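**Planner news from the bin bench**

I finally got our grasp planner moved over to Mengal this month, and I'm pretty happy with it! The old one would pick a lovely grasp and then find out the wrist couldn't get there without scraping the bin wall. Now the wall check runs first, and we throw out the bad ones before scoring anything – planning time went from 700 ms down to 300.

I replayed all 1,022 logged picks from the Voltska set and only 30 came back with no plan at all. Most of those were soft stuff lying up against a side wall, so that's my November project (if you have a good trick for cloth, come find me).

The new build is in the Vumby repo under the planner branch. Please pull it before you run anything, the config names changed.
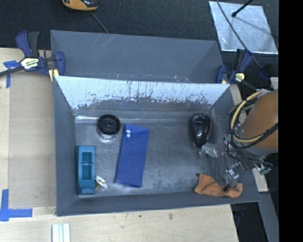
*Gripper down in the front bin, near the orange cloth.*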